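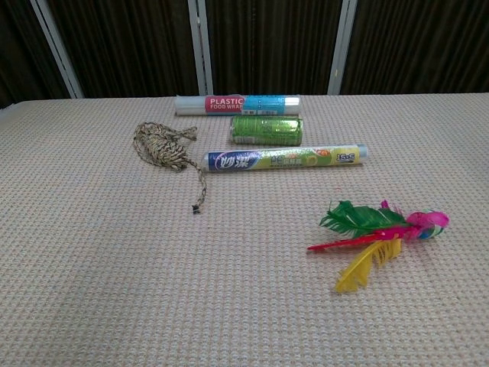

Bench, February. Food wrap roll on the woven cloth.

Dirkow walking guide, route file, entry 10. Worked on the old harbor leg from 1045 to early afternoon. A. Auer's track for the riverside path imported without errors, but the elevation profile shows a spike at the Pramik footbridge. Raw file has 713 points. Deleted the 2 bad ones by hand and reran the smoothing. Spike gone, total climb now agrees with the paper map.

Walking time for the leg still too short. The script assumes flat pavement and ignores the steps below Eder Street. Set a slower pace for that segment only.
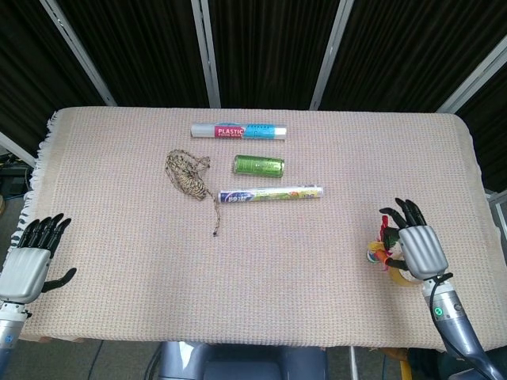
Same correction probably needed on the Sunel hill leg, where the surface is cobble for most of the climb. Not applied yet. Yung-ching Tsao has the newer track and wants the detour past the market hall kept as an option, drawn as a dashed line.

Open: ferry times for the winter season, opening hours for the tower. Legend on the fold-out still uses the old symbol for drinking water. Check whether the tram stop at the north end was renamed before the labels are set.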